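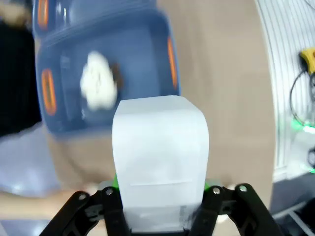 Foam fingertips and a two-bin sorting routine for your gripper

If you have a two-finger gripper that is happy picking up wooden blocks and miserable with everything else, I feel for you, and I hope this page saves you some evenings. We've been working through it at Kevetgate, the shared workshop where I spend more time than I probably should, and the routine below is the one we keep coming back to. The first half is about fingertips and the second is about teaching the arm to put things in bins without squashing them or knocking the bin off the table.

What you'll need

A sheet of soft foam, double-sided tape, a sharp craft knife and a steel ruler. Some 200-grit sandpaper. Rubbing alcohol. Two open storage bins with low sides, or one with a divider. A handful of soft toys and a handful of stiff, boxy things, preferably ones you won't cry over if they get dropped! I use the Nerusov controller software, so the menu names come from there, but any program that lets you set closing force and save positions will do the job.

Step 1: Pad the fingers

Power the arm down before you put your hands anywhere near the gripper. Scuff the inner face of each finger lightly with the sandpaper, wipe off the dust with alcohol and let it dry. Cut the two pads from the same part of the sheet so they match in thickness. Tape them on, press hard, and then leave them alone for 30 minutes. I know. Go make coffee, or sort out the cables under the table, which always need it.

Once the tape has set, turn the arm back on and close the fingers slowly on nothing. The pads should meet flat along their whole length. If they touch at the tips first, peel one off and start again; I have tried to shim a crooked pad with extra tape and regretted it every time.

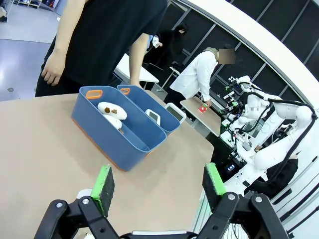

Choosing a color for the pads sounds like fussing, but it makes a real difference when your main view is from the wrist camera. Black foam on black fingers just disappears, and then you're guessing where the fingers end. Bright green pads show up well against a beige tabletop, and with the gripper open you can judge the gap between them at a glance. Load the bins for practice the same way, with things that are easy to tell apart: the white toy with brown spots is in the left compartment and the boxy things are in the right one, and I'd copy that split for your first few runs.

Step 2: Find your closing force

Start at the lowest setting the software allows and work up. Soft toys can fool you here, as they squash and squash and then slide out all at once when you lift. My setting for plush ended up at 362 on the Nerusov scale, but please treat that as a place to begin — your foam will be different from mine. Save one setting for soft things and another for stiff things, and give them names you'll still understand next month. (I have one called "better2". Don't do that.)

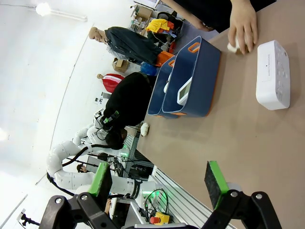
Do the stiff objects second. They need less squeeze than you'd think, and the trouble with them is mostly angle. A flat device lying on the table gives the fingers very little to hold, so bring the gripper down with one finger on each side of the narrow direction, go slowly, and stop as soon as both pads make contact. If the object turns as you lift, you were off center. Put it down, shift over a little and try again.

Step 3: Save the bin positions

Put the bins where they're going to live and mark their corners with masking tape. For each one you want two saved positions, a high one well clear of the rim and a low one for letting go. Always pass through the high one, coming and going. Skipping it to save a second is how we lost a perfectly good bin over the side of the table in September.
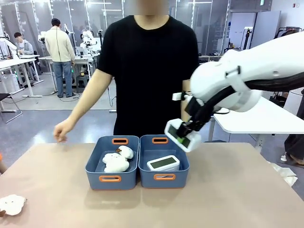 The high position is where most of your patience should go. Stand across the table from the arm's working side if you can, and have someone else at the controls with the stop button in reach. It helps to think about which way the arm comes in: ours is reaching from the right, with the gripper just above and to the right of the right bin, while the helper's hand stays over by the left bin, on the other side from the gripper. Agree out loud on who is moving next, the arm or the person, before either one does.

Step 4: Run it, then run it again

I do 48 runs before I call a setting good, swapping the objects every so often and writing down each drop. Check the pads when you're through. A shiny patch or a lifting corner means fresh foam before the next session, and it's worth cutting a few spare pairs while the ruler is out.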